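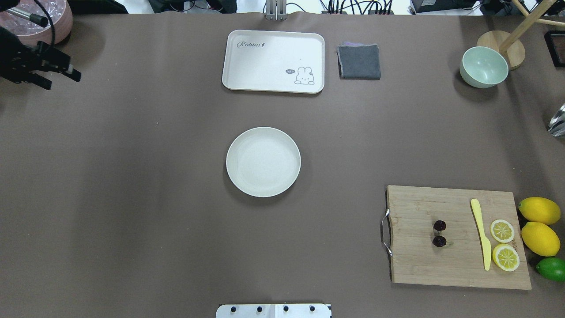
Tetero Bancada - braço de cozinha para superfícies planas

Código: 293
Fabricante: Finen
Garantia: 16 meses
Disponibilidade: entregas a partir de outubro

Descrição

O Tetero Bancada é um braço articulado com pinça de dedos metálicos, pensado para tarefas pequenas em cima de uma mesa: levar fruta da tábua para a taça, passar rodelas de limão para um prato, arrumar o prato no tabuleiro. Se a sua ideia de robô doméstico é alguém que faz o jantar enquanto você vê a novela, recomendamos que continue a ver a novela e encomende uma pizza.

Dito isto, o Tetero pega em cerejas. Parece pouco até se tentar programar a coisa. Uma cereja rola, esmaga-se, tem um pezinho que se prende onde não deve, e a pinça tem de decidir a força antes de saber se a fruta está madura. A versão anterior resolvia a questão fazendo compota.

O que faz bem

Pratos rasos, taças e tabuleiros com rebordo
Limões e limas inteiros
Utensílios de plástico com cabo, incluindo facas de brincar
Cerejas, uma de cada vez e sem pressa

O que faz mais ou menos

Rodelas de limão. Pega nelas, mas por vezes traz a de baixo agarrada.
Panos dobrados. Leva-os de um lado para o outro com competência. Voltar a dobrá-los é outra conversa, e estamos a tê-la com a equipa de software desde terça-feira.

O que não faz

Lavar a loiça, cortar com lâminas a sério, limpar o fogão, abrir frascos, encontrar a tampa certa. Também não apanha o que deixou cair no chão; o chão fica fora do alcance e, ao que parece, fora do interesse.

Características técnicas

Alcance útil: 28 polegadas
Ciclos de pinça até à primeira revisão: 3000
Fixação: placa aparafusada à mesa (parafusos incluídos, mesa não)
Controlador: Grurnach, em caixa separada
Cabos: muitos

Opinião de quem o usa

"Pu-lo a pôr a mesa do pequeno-almoço. Demorou o tempo de eu tomar o pequeno-almoço de pé. O prato ficou direitinho, isso é verdade." - Liliana Sala

"Na nossa oficina separa peças pequenas melhor do que separa fruta. As peças não têm pé. Para a cozinha eu esperava mais uma versão, mas já não o devolvo." - Hanyu Hao

Antes de comprar

A mesa deve ser firme e a cobertura não pode escorregar. Mantenha copos e outros vidros longe do percurso do braço durante os primeiros dias, e depois também. As tarefas novas ensinam-se por demonstração: guia-se o braço à mão, repete-se, volta-se a repetir. Quem tem filhos adolescentes já conhece o método.

Acessórios compatíveis

Dedos de silicone Salehi (par)
Base de mesa reforçada
Braçadeiras para cabos, embalagem grande

Preço sob consulta. Devoluções aceites na embalagem original, com o braço recolhido na posição de transporte.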